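Wurnano wants small offices to rent a tidying service by the month, and the pitch is that you never program anything. Somebody shows the job by hand with a gripper tool, the company trains on it, and an arm turns up later to do it for you. Aatos Savolainen, who runs the Fonville branch, told me 30 demonstrations would cover a desk. I have my doubts -- a desk changes every morning.
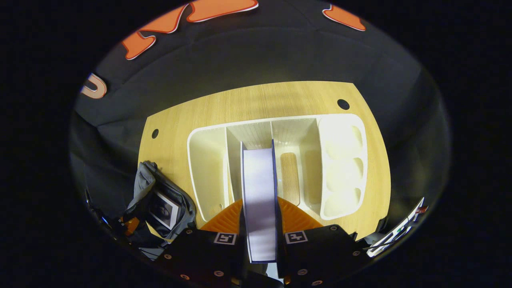

Who pays when the desk layout changes? The customer does, after the first 2 free updates.

A flat card and a divided tray make a fair test, and I'd still like to see it with a stapler, a phone charger and bad light. Rattana Boonchu at Onsri canceled her trial after 10 days. She said teaching the thing took longer than putting the pens away. Until Wurnano prints its failure rate next to its price, I'd keep the money and buy a tray.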